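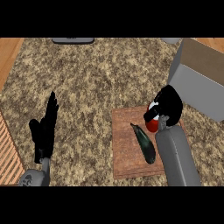

Simulated clearing-up task at Corkero: one hand holds the red bottle upright, with the eggplant on the cutting board.

Mirta Ulloa spends most of her working day on chores that take a person less than a minute. She runs manipulation testing at Corkero, where two-armed systems are scored on household tasks in simulation before any hardware time is booked.

Asked whether machines can do housework yet, she asks which part. "Picking up a bottle, yes. Picking it up in a kitchen the policy has never seen, then putting it where you want it, sometimes."

The current test set has 111 room layouts. On single-object pickups the Plandurov controller completes 82 percent of trials. When 3 objects have to be moved in order, the figure drops to around half. Most failures come at release. "The grasp is stable, the arm gets there, and the fingers open a little early. The object tips over. We score that as a fail."

Multi-fingered hands add to the work. Ulloa's group used Gatti parallel grippers until last September and changed over for bottles and produce. "An eggplant is smooth and it tapers. Two flat pads will hold it, but a small error in position and it rotates on you."

She is cautious about how simulated scores carry over. Friction is the weakest parameter, and soft items are modeled as rigid. A run on real arms, using 11 of the layouts, is planned with Molteo.

Shop floors, in her view, will come first. "The shelf is where you left it. The lighting is the same. At home somebody moves the rug."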